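Thu 15 February

Up before the alarm, which is what happens when you let a results table follow you to bed. Ours says that handheld recordings from real homes teach the arm to handle clothes better than tidy lab ones do. Märta thinks the table says that. Vaughn thinks the table says we got lucky with jumpers. I have 1552 recordings that passed the checks out of 1608, and no firm view before coffee.

The trouble is black clothes. On pale bedding the edges stand out well enough, but put one dark thing on another and the model sees a single large animal. Wahyudi wants to drop those recordings. I'd rather keep them and score them separately, and said so twice on the call, the second time with the microphone on.

Went through more of the bedroom set after lunch. Yellow fingers, black garments, roses on the bedspread: 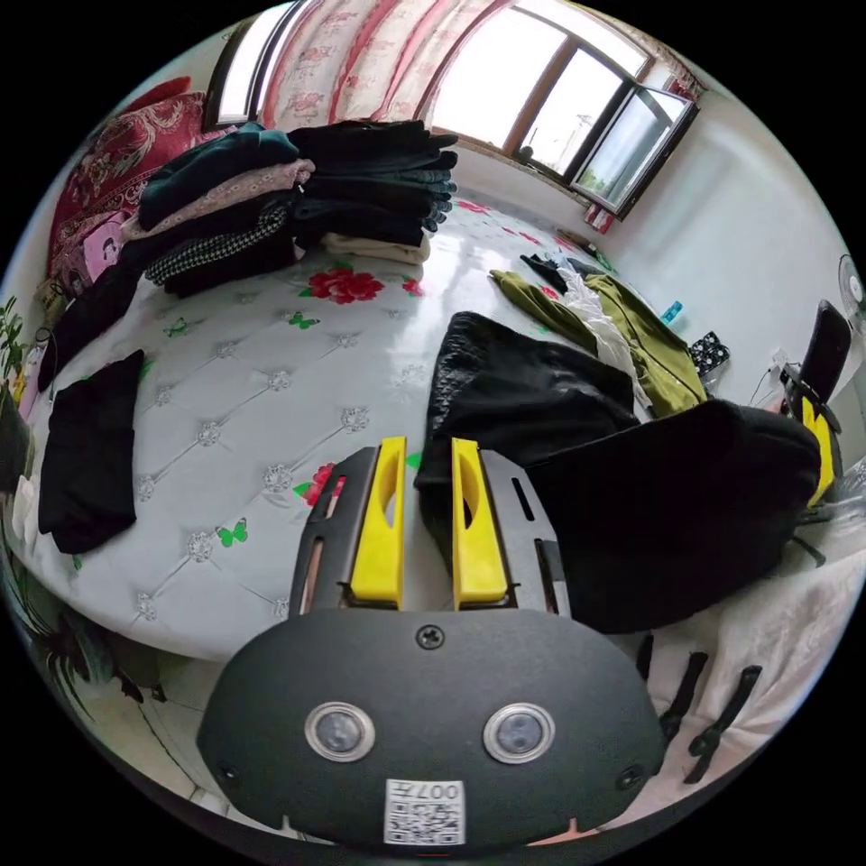
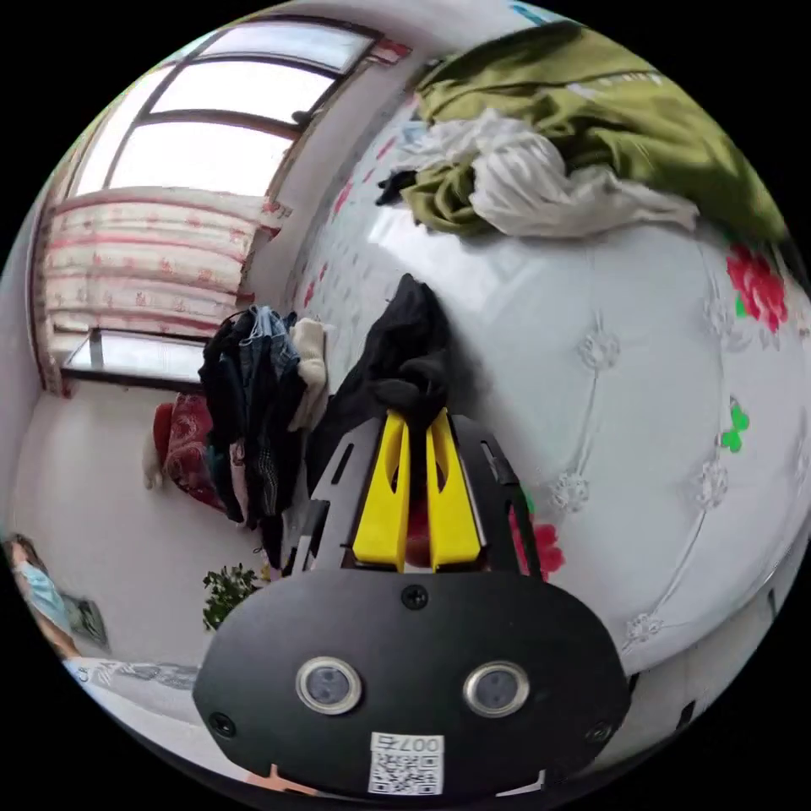 Mei rang at four to ask whether we could split the test set by room and not by day. We could. It means running everything again, up to 30 hours on the old machine at Nekside, which sounds like a hairdryer and heats the office about as well. I said yes, then spent ten minutes wishing I'd been out.

Left it running. Beans on toast. Must ring Virgilio about April.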